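Workshop notebook – December, begun 8.40 in the morning, kettle on

Carrying on with the thermal paste question, as I promised Jihad I'd write it up properly this time and not on the back of a delivery note.

Where we'd got to: the old Esholm workstations come in from the Flunadville offices with paste that has gone like dried toothpaste. I'd been scraping it off with the plastic card and then wiping with alcohol, two wipes each, and calling that clean. Dušan thinks two wipes is hopeful. So I did the first lot his way (soak a bit of cloth, lay it on the heat spreader, go and do something else, come back) and I have to admit it's much nicer! The old stuff slides off and I'm not leaning on the edge of the socket with a bit of plastic, which I've never liked doing.

Soak time matters less than I thought. Anything over a few minutes seems the same to me. I did leave one cloth on through the whole of a phone call with Fankhauser about the invoice, and it had dried out by the time I got back, so had to start again. Don't do that.
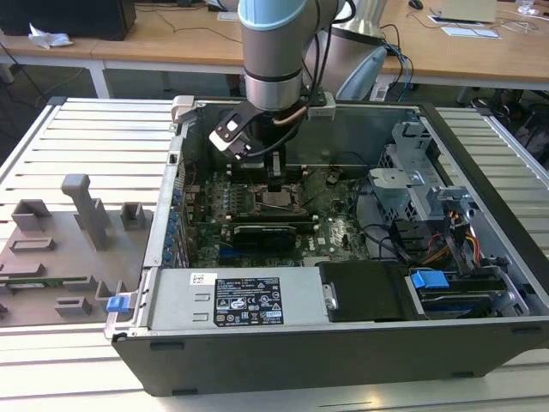
Next thing was how much new paste to put on. I know we all have our own way and we all think the others are mad. Mine is the blob in the middle, Dušan does a thin cross, and Jihad spreads the lot with a card as if he's buttering toast. I tried all three with the same tube of Hundenix, same cooler, same screws, tightened a bit at a time on the diagonal, and then took the cooler straight off again to look at the print it left.

Blob: good in the middle, thin at two corners. Cross: the best coverage of the three, annoyingly, with a little squeezed out at one side. Spread: fine, but two small bare spots where I think air got caught. My spreading isn't as good as Jihad's, so he's welcome to come and do his own before he complains.

Then the temperatures. I ran each one flat out with the lid on and wrote down where it settled. Idle was 33 degrees for every one of them, whichever way the paste went on, so idle tells you nothing and I shan't bother writing it down again. Under load there was a gap of 2 degrees between best and worst, and I'd expect that much from somebody opening the door to the yard. So for all the arguing, it hardly matters, as long as the old stuff is properly off first.

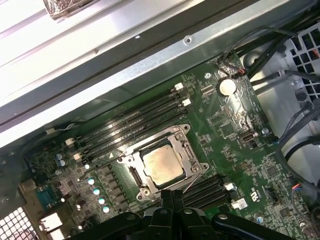

What does matter, I think, is the fan curve. The Esholm board won't let the fan past nearly 3000 rpm on the standard setting, and it waits far too long before it gets there. I changed it to the steeper setting and the peak came down by more than anything I'd managed with paste all morning. Noisier, of course. Flunadville did say they want them quiet, so I need to ask how quiet, and whether whoever said it sits next to one.

BIOS on that one was version 1503. I haven't checked if the others match. If they don't, the fan settings may be in a different menu, so please write down the version on the job sheet before you change anything (I didn't, on the first, and had to go back in).

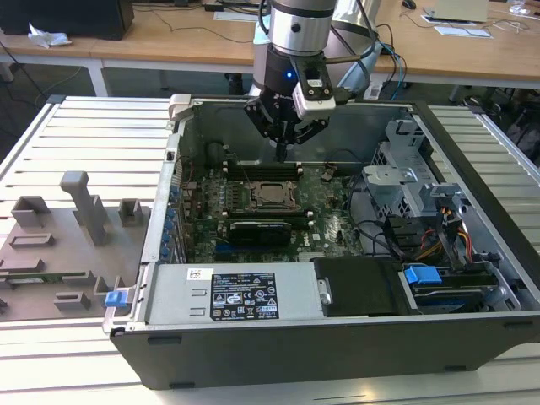 Stores: the Hundenix is nearly done, another few machines and we'll be squeezing the tube. Fankhauser has it in the bigger size but the carriage is silly for one item, so if anyone wants cloths or cable ties, shout before I ring them. The alcohol bottle with the cracked lid is leaking into the drawer again. I've stood it in a mug – not the good mug – until there's a new lid.

Dušan asked whether we should redo the ones that went back last month with only two wipes. I'd say no, unless one comes in for something else. Their load figures were fine when they left and I've got them in the blue folder.

Still to do: the steeper fan setting on a second machine, with the lid on, and leave it going over lunch. Ask Flunadville about the noise. Jihad to do one toast-style so it's fair.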